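Dish drying

2/19/26
By Tamsin Pearce

Dish drying is the removal of water from plates, cups, pans and cutlery after they have been washed. It is done with a cloth, with moving warm air inside a dishwasher, or by leaving the dishes to stand until the water has run off and evaporated. The last method is usually called air drying or draining. Most households use more than one of the three, depending on the item and on how soon it is needed.

Water leaves a washed dish in two stages. Most of it runs off by gravity in the first few minutes, and the thin film left behind then evaporates. The second stage is much slower and depends on the temperature of the dish, the dampness of the room and the movement of air over the surface. A plate rinsed in hot water holds enough heat to dry much of its own film. Plastic holds less heat than china of the same shape, and water tends to bead on it, so plastic tubs often come out of a dishwasher with drops still on them when the plates beside them are dry.

Hard water leaves white spots as it evaporates. The spots are minerals that were dissolved in the water, mainly calcium compounds, and they can be removed with vinegar. Glasses show them most clearly and are often dried by hand for that reason.

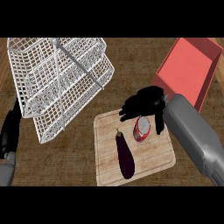 Draining equipment is older than piped water. Slatted shelves, grooved boards and plain folded cloths have all been used, and all of them do the same two jobs: they hold the dish at an angle and keep its rim clear of standing water. Wire became a common material for household racks once it could be drawn and coated cheaply. A rack may have one level or two, and in some two-tier models the lower basket is offset from the upper one, with rows of dividers running across both. The offset leaves part of the lower level open from above, which makes it easier to load. Coated wire lasts well until the coating chips, after which rust forms at the break and spreads under the covering.

In many kitchens the rack stands on a ribbed drainboard that slopes toward the sink. Where there is no drainboard, a tray or an absorbent mat is placed underneath. Trays need to be emptied and washed, as still water collects food particles and becomes slimy. Mats should be hung up between uses.

Another arrangement is the draining cupboard, a wall cabinet fitted over the sink with open racks in place of shelves. Dishes are put away wet and drip into the sink or onto a tray. In the town of Tuvbridge, a housing survey led by Lindiwe Modise recorded the kitchen fittings of 924 apartments and found draining cupboards in 24 of them, nearly all in buildings on Nirau Street.

Drying with a cloth is faster, but a damp towel used for several loads can carry bacteria from one dish to the next. Linen and flat-woven cotton leave less lint than terry cloth. Towels used for dishes are best kept apart from those used for hands, and should be changed when they no longer feel dry.

Some items should not be left to drain. Cast iron and carbon steel pans rust quickly and are wiped and warmed on the stove. Wooden boards are wiped and stood on edge so that both faces dry evenly. Knives with wooden handles are dried at once.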